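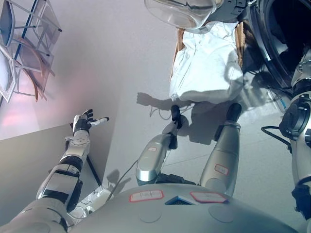 Head camera view in the laundry corner, with the left hand open over the floor and the cloth farther out.

Samura Laundry Demonstrations
Data card and README

Welcome, and thank you for taking an interest in our washing! Samura is a collection of demonstrations in which a person steers a humanoid robot through small pieces of laundry work by remote control, mostly picking up cloth, carrying it to a front-loading machine, and dealing with the door. We put it together for people who want to train or test policies that learn from demonstration, and also (we hope) for people who are just starting to record their own and would like to see what somebody else's looks like, warts included.

Please read at least the sections on how episodes are labeled and on known problems before you start training. The rest you can read over coffee.

What you get

There are 1,827 episodes in the main set. Another 64 are kept apart in the folder called heldout, and we'd ask you kindly to leave those alone until you have something to test. Each episode is one attempt at one task, from the moment the operator takes control to the moment they let go of it, and it contains the head camera video, the joint positions of both arms and hands, the commands the operator was sending, and a plain text note.

The commands and the joint positions are stored separately, and they don't match exactly. The arm lags a little behind the person, more so when it is reaching far out, and a policy trained on the one will behave differently from a policy trained on the other. We have had better luck with the commands for arm motion and the measured positions for the fingers, but we haven't tested this nearly enough to call it advice.

How the demonstrations were made

Everything was recorded in the laundry corner at Clestmont, which is our downstairs room. The operator sits with their back to the robot, wears a headset showing the head camera view, and moves a pair of hand controllers. Our control program is called Mavromatis (it's in the tools folder, with its own much shorter README). It maps the operator's wrists onto the robot's wrists and works out the elbows by itself, and it does have opinions about elbows, as you will see if you watch enough of the videos.

We tried guiding the arms by hand first, one person at each side, the way you'd help a child hold a bat. It's a lovely way to teach a simple reach, because you feel in your own hands when the arm is straining. It was much less lovely with cloth, where the helper's sleeves kept wandering into the camera view, and where two people holding one arm could never quite agree on when to close the fingers. Those sessions are in the folder called handguided, 720 episodes of them, and they are counted inside the main set. If you only want remote control, filter on the mode field in the index.

A new operator practices for a full session before anything they do is kept. We started out being less strict about that, and you can tell. The early episodes have a lot of hovering in them, with the hand hanging over the cloth while the person makes up their mind about depth. Once people learn to watch the shadow of the hand on the floor as well as the hand itself, the hovering mostly goes away. I can't recommend this enough to anybody recording on a pale floor: leave the overhead light on, and let the shadow do some of the work.

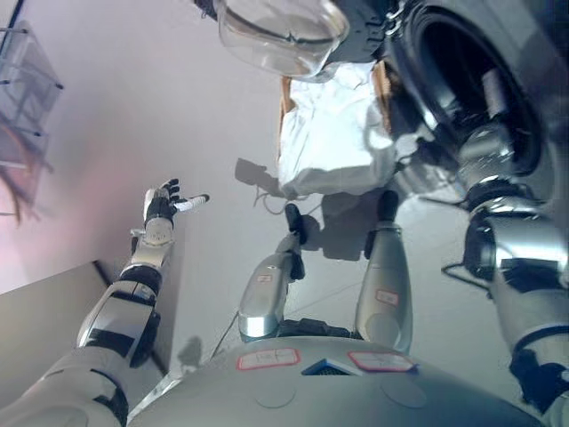 Left hand holding a slim white item, cloth on the floor, machine door open at the upper right.

The tasks

Reach and return. The hand goes out toward something and comes back to rest with nothing in it. It sounds dull, and it is, but we found these episodes very useful for checking that a new recording setup is sane before spending a day on it.

Lift cloth. One hand picks up a piece of cloth from the floor and holds it clear. There is a lot of variety in how the cloth is lying, and we bunch it up again by hand between attempts, trying not to make the same bunch twice. People are surprisingly bad at that, by the way. Everybody has a favorite crumple.

Carry to machine. The cloth travels from the floor to the machine opening and is let go there. An episode counts as complete when most of the cloth is inside. "Most" was judged by the operator on the spot, and you may well disagree with some of their calls.

Door. Opening and closing, from either side. This is the hardest of the lot by a good margin, because the door swings through the very space where the arm wants to be.

Small item in hand. The same motions as above, with something slim already held in the fingers. We added these to get examples of a hand that is busy, where the right answer is to use the other one or to put the thing down first. They turned out to be the episodes our own students argue about most.

How episodes are labeled

Each episode has an outcome field, which reads complete, partial, or abandoned. We have left the abandoned ones in. If an operator got the arm into a corner and gave up, you'll find the whole sorry business there, with a note saying so. Please don't assume that every demonstration shows a good way of doing the task! Filter on outcome if you need clean examples, and keep the rest for learning how to back out of trouble.

The notes are typed by the operator right after the attempt and haven't been tidied. Some are a sentence, some are a single cross word, and a few are long and rather thoughtful. We considered turning them into neat categories and decided that too much would get lost on the way.

Known problems

The head camera looks steeply down in many episodes, so that the chest, the legs, and both arms take up a good share of the picture. Policies trained on raw video seem to lean on the robot's own body for their bearings, and they get confused when the same task is done from another posture. Masking the body helped us somewhat.

In 43 episodes the clocks of the video and the joint log drifted apart. They are marked with drift set to true, and the index loads them last. You can realign most of them by looking for the first clear finger motion.

The right arm is used less than the left. We noticed late, tried to balance it, and didn't get all the way there.

All of it comes from a single room. A set from Buseck, with a different floor and different light, is planned for September, and we'd be glad of company if anybody else would like to record the same tasks where they are.

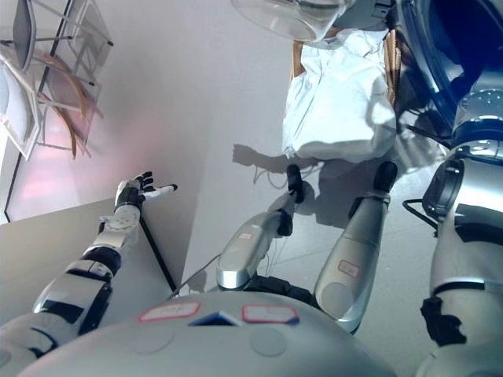 Birutė Zariņš wrote to ask whether it wouldn't be kinder to the learner to throw out all the pauses, so that the robot doesn't pick up the habit of stopping in mid-air with its hand out. She had tried it with her own hand-guided recordings, she said, and the motions came out brisker, though the grasps got sloppier, and she wondered if we had seen the same.

We had, more or less. Trimming every pause also trims the short settling moment before the fingers close, and that moment seems to matter a great deal with cloth. What we do now is cut long pauses down and leave short ones alone. The script is in tools under the name trim, and the threshold is near the top of the file where you can easily change it. Many thanks to Birutė for pushing us to write this down, because it had been living in one person's head.

Using the data

You are free to use, share, and build on Samura for research and teaching, as long as you say where it came from. Please don't use the operator notes to try and work out who was driving in which session. The operators agreed to have their movements published, and their names stay out of it.

If you find an episode that is labeled wrong, do send us its number along with what you think it should say. We answer slowly, but we read everything, and corrections go into the change log with your name if you'd like it there.

Change log

02/05/2022: drift field added, two door tasks merged into one, spelling fixed in the index.
Earlier: first release, with hand-guided episodes still in a separate download.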